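June, just after lunch

Cushion folding with the handheld grippers again, this time trying Thaddeus's idea of starting every demo from a different angle on the table. Last batch was all lined up square and the Drolon policy just learned the table edge, silly thing.

Did 30 takes, binned 2 for lost tracking. I also slowed right down on the pinch – the fabric creeps if you rush it.

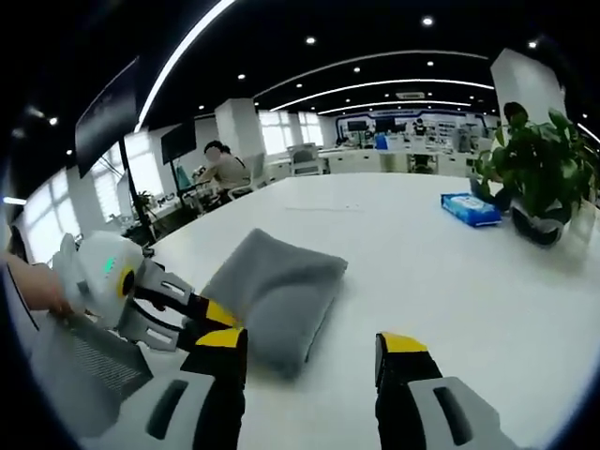
Left fingertips on the grey cushion, near end bent, diagonal start.

Tài Đinh reckons the diagonal ones should get more weight in training. I'd sooner leave them even and see what the first run says! Training's going on Jitby tonight, 6 seeds if there's room in the queue.

Still to do: check the right-hand timestamps, they looked some 10 ms out yesterday.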